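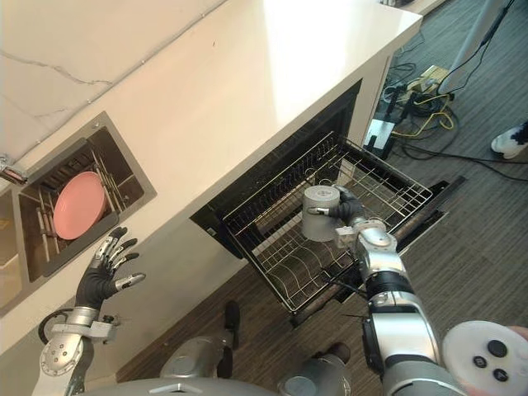 Mhairi Baxter says she has watched the dishwasher sessions three times over and still can't tell which bits the robot does by itself, so could we please put that question first. Happily!

Which bits does Lurnard do by itself?

At the moment, very few. A person drives the arms through a pair of handheld controllers, and we record everything the joints and cameras do while that's going on. Later we train on the recordings and let Lurnard have a go on its own. It can close its fingers round a cup and lift it without help on a good evening. Putting the cup down in the rack is still driven by hand, and we love doing it, so there's no great rush.

What is Lurnard, then?

A two-armed household robot being put together by members of the Gunov workshop in the hours we can spare. It has arms, hands and a body to hang them on, and a head camera that looks down over the work. We started in January with one arm clamped to a bench and got a bit carried away.

Why crockery?

It's the job most of us would give away first, and it's a brilliant test. A cup has to be held firmly enough not to slip and lightly enough not to come to grief. Then you have to get it over the edge of a wire rack and down among the prongs, and those catch on everything. Plates are harder again. Getting a thumb under the rim of one that's standing up is still our favourite way to lose an evening.

Do you ever break anything?

Yes. Mugs mostly, early on, when the grip force was set far too high and we hadn't worked out why (two wires swapped in the wrist, if you're following our build). We buy odd crockery from charity shops and keep a box of it by the door.

What else has it handled?

Fruit, sponges, pan lids, bags of pasta, a hairbrush. Soft things are great fun, and they show up problems you never see with a cup. Squeeze a toilet roll too hard and it stays squeezed, so you can read your mistakes off it afterwards. We went through a lot of rolls tuning the finger springs.
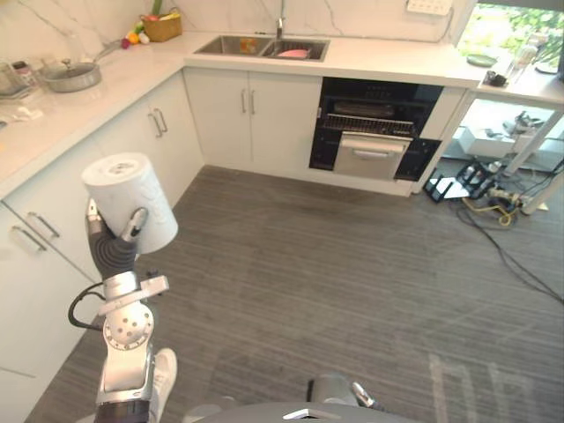 Lurnard with a toilet roll in its fingers, kitchen corner.

How many recordings do you have?

1547 as of May 30, 2018. We throw away any where the driver sneezed, dropped something on purpose or started chatting, and that's more than you'd think. If you'd like to help sort them, please do get in touch, it's oddly relaxing.

Can I drive it?

Please come and try! There's a short induction, then you get the controllers and someone stands next to the stop switch. Most people overshoot for the first few minutes, because your own arm is quicker than you realise. Slow down, move your wrist last, and breathe. Under-sixteens need an adult with them.

Is it safe to stand near?

Stay out of reach of the arms while they're powered, tie back long hair, and keep your feet clear of the cables. The speed limit in the arm software is set low and we don't raise it for visitors, however nicely they ask. If you hear anyone shout "stop", step back first and ask afterwards.

What software does it run?

Our own, in two parts. MacBrayne turns the controller movements into joint movements. Jandivus handles the recording and keeps the cameras in step with the arms. Both started as one enormous script that only ran on one laptop. Splitting them took six weeks and was worth every minute.

Could I build one at home?

An arm, yes, and I'd really encourage it. Start with one arm on a solid table and a simple two-finger grip. Leave fingers until you're comfortable with the wiring, as each hand on ours went together and came apart again more times than I care to admit. Our parts list has 42 lines for a single arm, and bolts are bought in bags of 100. You will drop plenty, so sweep the floor before you order more.

My arm shakes when I hold it out straight. What's wrong?

Check the shoulder bolts, then the power supply, then your gains, in that order. With us it was the shoulder bolts every single time.

Where do I send a question that isn't on this page?

Leave it on the Gunov noticeboard under "Lurnard". Photos of your own build are very welcome, half-finished ones especially.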